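Graresel rents out hand-held grippers by the month, and the company has spent most of this year taking them out of its own workshop and into other people's buildings. We spoke with its product lead on 9/30/26 about the kit, the price and who is signing up.

The basic rental costs $400 a month and includes 3 grippers, spare finger pads, a charger and access to Metwally, the company's upload software. A person holds the gripper and does a small job with it, such as picking up a plug adapter from a table, while the camera on the tool records. 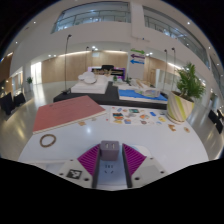 "Customers used to ask us for a clean table and a plain wall," the product lead said. "Now they want public halls, with signs and plants and reflections on the floor. A robot will have to work in places like that, so they want recordings from places like that."

The pads are the part that wears out first. Graresel changed to a ribbed pad after customers in Skesasberg complained that small parts slipped. "The old one was smooth and cheap. We got a lot of mail about it. The ribbed pad costs us more, and we decided not to pass that on."

Training takes 20 minutes. Most new users close the fingers too fast, the product lead said, and the software flags those recordings so they can be done again. 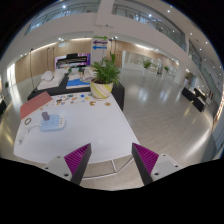
Power strips and cables have become a common request. "Plugs are hard. You have to line them up, and the cable pulls on you. One customer sent in 416 recordings of plugs alone and then asked for more storage."

The main rival is Helimard, which sells its gripper outright and does not rent. The product lead called it a good tool and said labs with steady work may be better off buying. Graresel's own customers tend to need the kit for a few months and then send it back.

A lighter model is due in December. The rental price will stay the same, and current customers can swap at no charge.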